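Visit report: Hudora open day, Carkcombe

October 4, 2025

I went to the Hudora open day in Carkcombe this morning mostly to hear about the August stoppage. Their invitation mentioned it in one line near the bottom: "We will also talk about the garment cell incident." I run a small sorting operation for returned workwear and have been thinking about putting a robot on the folding end of it, so that one line was worth the drive.

Parking is behind the building. Sign-in was quick. You get a sticker and a sheet with the rules on it: stay behind the yellow line, no loose scarves or lanyards, no leaning on the fence. The last rule had been added in pen. Coffee was in the hallway and had run out by the time the second group arrived.

Hudora is split over two floors. Downstairs is the test hall, with three fenced cells. Upstairs are the offices, where they work out tasks and collect the recordings the robots learn from. The tour did downstairs first. Groups were kept small and I was in the second one, which left late because the first one had too many questions at the garment cell.

Cell one does boxes and is not very interesting. It picks cartons off a belt and stacks them on a pallet. It ran the whole time we stood there and did not drop any. Cell two was off, with its covers removed so people could look at the cabling. Cell three is the garment cell, and it runs on a system they call Serra. Serra is a two-arm setup on a fixed stand. It takes a garment off a rail or out of a bin, finds the edges, spreads it, folds it, and puts it on a stack.

The fault happened in cell three, and they explained it in front of the machine, which I thought was decent of them.

They had been doing an endurance run. The plan was 3,151 garments with the same settings and no changes by hand. On garment 1,069, a long-sleeved work shirt, the left gripper closed on the hem as it should. The right gripper was supposed to take the collar. It took the collar and also a loop of the cell's own sensor cable, which had come out of its clip and was lying along the edge of the table. The arms then pulled apart to spread the shirt.

The force limit should have stopped the arms as soon as the pull went past what cloth would normally give. It did not stop them. The limit had been raised two days before for a batch of heavy coveralls, and nobody had set it back. The cable came out of its connector, and that connector carried the signal from the wrist force sensor. From then on the controller had no reading from the wrist. The software treated the missing reading as zero force, so the arm kept moving outward at the programmed speed until it hit the fence post.

A technician was outside the fence at the time. The fence panel bent outward and touched her sleeve. She was not hurt. She pressed the stop button, and the cell stopped. They have kept the bent panel and it was leaning against the wall for us to look at. The bend is at elbow height. That explained the rule in pen.

I wrote down their list of causes as they gave it:

The cable clip was a push-on type and had been replaced once already.
The force limit was changed for one batch and there was no record at the cell of the change.
A lost sensor signal was read as zero and not as a fault.
The fence stood closer to the arm's full reach than the drawing said it did.

The third one got the most attention from the group. One visitor, who said he worked on packaging lines, asked how a dead sensor could pass as a good one in a cell that had been signed off. The answer was that the sign-off had tested the sensor at high readings and at normal readings but had never tested it unplugged. He asked if they had now tested it unplugged. They said yes, and then they did it for us. The guide had a switch put into the sensor line for this purpose. The arms were spreading a towel, she flipped the switch, and both arms halted. A red light came on above the cell and the towel hung there between the grippers. It took a key and a walk around the fence to reset it.

That was the best five minutes of the visit. I would have liked to see it with a shirt, given that a shirt was what they had the trouble with, but I did not get the chance to ask.

Repairs and changes since then: the sensor cable now runs inside the arm and does not cross the table at all. The clips are gone. A changed force limit goes back to its default at the end of every batch unless someone with a key says otherwise. The fence was moved out by 60 centimeters, and you can see the old bolt holes in the floor. The control cabinet, which comes from a supplier called Clanel, has a new software version that treats a silent sensor as a stop. They said they had asked for that change in writing and it took a few weeks to arrive. The cell was kept off during that time.

They restarted the endurance run from zero. It had not finished when we visited. The screen next to the cell showed a little over 2,000 garments, and the guide said there had been four stops so far, all of them from the new sensor rule, and all of them false alarms caused by a bad plug. The plug has been swapped. I asked whether people get tired of false alarms and start resetting without looking. She said that was a fair worry and that each reset now asks for a reason to be typed in. I have seen what gets typed into boxes like that, so I am not sure how much it helps.

After that we went upstairs. The offices are ordinary ones, with long desks, fabric dividers and carpet tiles. The part I had come for was how they decide what counts as a good grip on clothing, because the deeper problem in August was that the system could not tell a collar from a collar with something else in it. Two layers of cloth and one layer of cloth with a thin cable behind it looked alike to it. A person feels the difference at once and lets go.

Their answer is to work more from people handling clothes in everyday places, and not only on the flat white table in the cell. A shirt on a table is the easy version. On furniture the cloth hangs, the sleeves go where they like, and there are other objects close by that a gripper should leave alone.

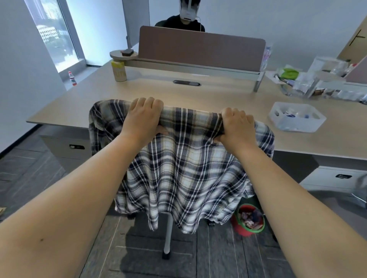 Plaid flannel came up several times in the talk. It is soft, it bunches, and the checks confuse the edge finder, which looks for long straight lines and finds plenty of them in the middle of the cloth. The workwear in the endurance run was nearly all plain colors. I had not thought about pattern as a problem before, but a fair share of what comes back to us is checked or striped, so I made a note to sort some of it out for a trial.

I asked what Serra does today if it picks up something along with the garment. At present it compares the pull on both wrists during the first short part of the spread. If one side is stiffer than expected, it opens both grippers and backs off. It does not try again by itself. A person has to look. This costs time, and they were open about that. For a shop with one operator covering several machines it would be a nuisance. For us, with someone always standing nearby, it would be fine.

I also asked about things left in pockets, which is our main headache. Pens, gloves, a tape measure once. They have not tested for it in any planned way. The guide wrote the question down. I take that as a no for now.

The question session at the end was in a room too small for the number of people. Most questions were about price and delivery, and most of the answers were that it depends. Two points are worth passing on to anyone with a similar cell:

Pull the plug on each sensor, one at a time, with the arm moving slowly and everyone well back, and see what the controller does. Several people in the room said they had never done this.

Measure the distance from the arm at full reach to the fence with a tape. Do not take it from the drawing.

Handouts were on a table by the door. The incident summary is two pages and matches what we were told, except that it says the fence panel was "displaced," with no mention of the sleeve. I pointed this out and was told the next printing would be corrected.

I left before the afternoon demonstration of the box cell. On our side, the next step is to send Hudora a bag of mixed returns, patterned ones included, and to ask for the stop log from the full run when it is done. Before we talk about a fence layout I want to measure our own floor again, since the column by the loading door takes up more room than I had allowed for.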